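Mobile Systems Administration
Unit 6 handout: Network policy and data use on managed phones

Revised Sat 10 September. This handout replaces the version issued in June. Students should read it before the practical session and bring a copy with them.

1. Purpose of the unit

A modern phone treats its connections differently. When it is joined to a wireless network, it will normally back up photographs, fetch large updates and play video at full quality. When it falls back to the mobile network, many of these activities are paused or reduced. The rules that govern this behaviour are known collectively as network policy. This unit considers where those rules are kept, who may change them, and what follows when they are changed without care.

The examples refer to the Prilex management console, which is installed on all laboratory machines, and to the Stirix test handsets. The principles apply to other systems, although the names of the settings will differ.

2. Where policy is applied

Policy may be applied at four levels. The operating system sets the general rule, for instance that system updates above a certain size wait for a wireless connection. The individual app may add a rule of its own. The network operator may limit speed or block certain kinds of traffic. Finally, an organisation that owns the handset may install a management profile, and this can tighten the first two levels but has no effect on the third.

Students often confuse the second and fourth levels. An app that refuses to upload over mobile data may be following its own setting, or it may be obeying a profile the user cannot see. The console distinguishes the two: a rule set by profile is shown with a padlock and cannot be edited on the handset. 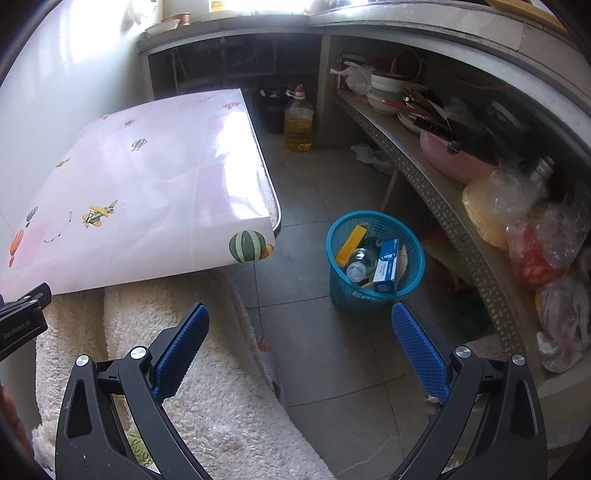 Can a user remove a management profile in order to lift a restriction?

It depends on how the handset was enrolled. If the user enrolled it voluntarily, the profile can usually be removed from the settings menu, and any work accounts are removed with it. If the handset was enrolled by the organisation before it was issued, the option to remove the profile is normally hidden, and the request must go to the administrator.

3. Metered and unmetered connections

The operating system does not know what a connection costs. It relies on a label. Mobile connections are labelled as metered by default and wireless connections as unmetered, but either label can be changed by hand. A wireless hotspot shared from another phone is a common source of error, as the receiving handset may treat it as unmetered and begin a full backup.

In the worked example, a Stirix handset is left overnight on a shared hotspot. The log supplied with this unit records a total of 2,125 megabytes sent. Of this, 716 megabytes was photo backup, and the remainder was divided between app updates and a single system download. Students should find the entry at which the label was first read and explain why none of the later transfers was paused.

4. Apps that alter the reported connection

Certain utilities cause an app to believe that it is using a wireless network when it is not. They do so by intercepting the request the app makes to the operating system and returning a different answer. Mrema, the small utility used in the practical, works in this way and has been prepared for teaching purposes only.

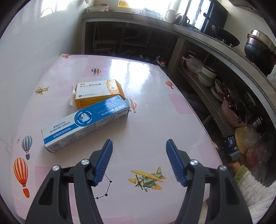 Three points should be noted before it is used. The utility changes the answer given to the app and leaves the connection itself untouched, so any limit imposed by the operator remains in force. The change applies only to the apps selected in its list. Lastly, it must be removed before the handset is returned – a handset with altered reporting will give false results to the next group.

Students must not install Mrema on a personal phone. Doing so may breach the terms of the mobile contract and may prevent later system updates from completing.

5. Practical task

Working in pairs, enrol one handset in the console and apply the profile named Zitau. Record the state of each rule before and after enrolment. Then set a data limit of 40 megabytes, start a photo backup over the mobile connection and note the point at which the handset issues a warning. Repeat the test with Mrema active for the backup app only.

The written report should not exceed nine pages, including tables. Log extracts belong in an appendix and do not count towards this limit. Reports are submitted through the course page in the usual way.

6. Reading

Course reader, chapters on connection labels and device enrolment. The Prilex administrator guide is available on the laboratory machines; the section on profile conflicts is required reading for Unit 7.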